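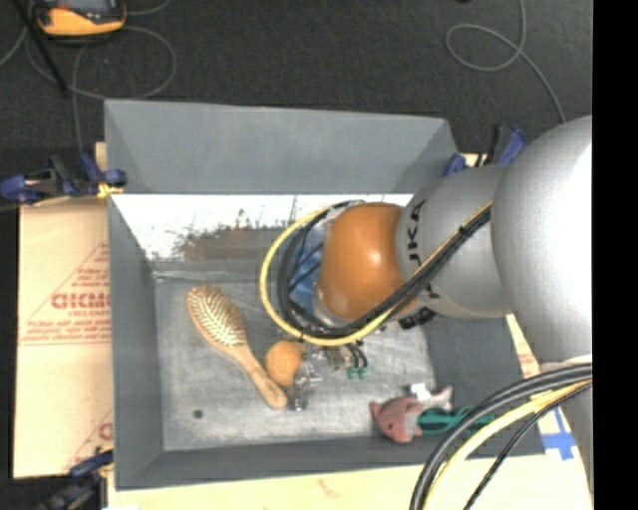

A hairbrush, an orange ball and a small plush toy in one of the grey bins.

The bin of small things

Many of you asked me at the last swap morning in Telcombe how I sort the small things at home, and I promised to write it down for the newsletter. I am not an expert in tidying. I only have a small apartment, two children and a lot of small objects which have no proper home, so I had to find some method.

First I want to explain what I mean by small things. I don't mean clothes, books or dishes. Those are easy, they have a shelf or a drawer and everybody knows it. I mean the objects that stay on the floor or on the arm of the sofa at the end of the day. A brush, a ball, a soft toy, scissors, a roll of tape, one glove. Each of them belongs in a different room, and to bring each one back takes one walk. In the evening I don't have energy for ten walks.

So I use one bin, and I do it in two steps. In the first step everything goes into the bin and I don't think. In the second step, which is the next morning after breakfast, I take the things out one by one and bring them to their places. My mother did the same with a basket when we lived in Erstead, but she did both steps in the evening. I tried it like her for a long time and I was always angry before bed. With the night between the steps it is much better for me.

What kind of bin

I prefer a plain bin with sides that go out a little toward the top. When the sides are sloping, the hand comes in easily and you can see the bottom from where you stand. I had a deep one with straight sides before, and the small toys were always lost under the rest. A lid is also not good for this purpose. When there is a lid, people put things on the lid.

Grey is a good color in my opinion. It looks a little boring in the store, but on a grey bottom you find an orange ball or a pair of green handles at once. My first bin had a pattern of flowers in many colors, and I searched in it for a hair clip like in a garden.

Please don't worry about scratches and marks. A bin which is used every day will get them on the inside, and a smear on the wall doesn't make it a worse bin. I wipe mine with a cloth and warm water when I remember. If your floor is delicate, put flat cardboard under the bin. An opened box is enough, and you can change it when it gets dirty.

Don't fill it

This was the hardest rule for my family. A bin for small things should have free space on the bottom, so that you can see every object and pick it up without moving another. When the things lie on top of each other, it becomes storage, and then the second step takes half of the morning. If I see that ours is full, I do the second step immediately, even in the evening. It happens maybe after birthdays and in February, when the children are inside all day.

Some notes about the objects

Hairbrushes. A wooden brush should not stay in a bin with wet things. I take the hair out with a comb before I bring the brush back to the bathroom. If it needs washing, I wash only the bristles, with a little shampoo, and let it dry with the bristles down on a towel. The wood should not lie in water. Every person in our home has one brush, and I think this is enough. When I collected all the brushes the first time, I found more than I want to tell here.

Balls. They roll, so they are the first to go in and the first to come out. Ours live in a net on the back of the door. Before the net, I tried a shelf, and of course they did not stay on the shelf.

Soft toys. Check the seams and the small tag when you have the toy in your hand anyway. The tag usually tells if you can put it in the washing machine. I used to cut the tags off because I thought they looked untidy, and afterward I did not know what to do with a dirty rabbit. Now I leave them. Very small soft toys I wash inside a pillowcase with a knot.

Scissors. Here I want to be strict. If there are small children in the house, scissors should not wait until morning. They are the only exception from my two steps - I bring them back to the high drawer the same evening. If you do keep a pair in a bin for a short time, put it in closed, and take it out before you reach in for other things.

With children

My younger son likes to carry the things back if I give him only one at a time. If I say "please empty the bin," he sits down and plays with what is inside. If I give him the ball and say "door," he runs. My daughter is older and wants to decide the order by herself, so I let her decide. It is slower, but then I can drink my tea.

One family from Liltcombe told me they have a bin for each person. I think this can work well in a bigger house. In our apartment it would mean four bins in the hallway, and I would fall over them.

What to do with things that have no place

Sometimes an object comes out of the bin and I don't know where it belongs. I put it back one time. If the same object comes out the next morning and I still don't know, either I make a place for it or it goes in the bag for the swap table. Mrs. Uchida's idea was to write the name of the place on a piece of tape and stick it on the object for some days, until everybody has learned it. I tried it with the flashlight and the tape measure, and it helped, mostly with my husband.

The swap table will be open again in the usual room in Telcombe, from ten in the morning. Brushes we can only accept if they are new. Balls, soft toys and household scissors are welcome if they are clean, and please wrap the scissors in paper. We collected over 2,080 items last year, and every clean one saves work for the people who stand behind the table.

If you have a different method, please write to me. I would like to collect some of them for the next issue, also the ones that did not work.

Yae Kudo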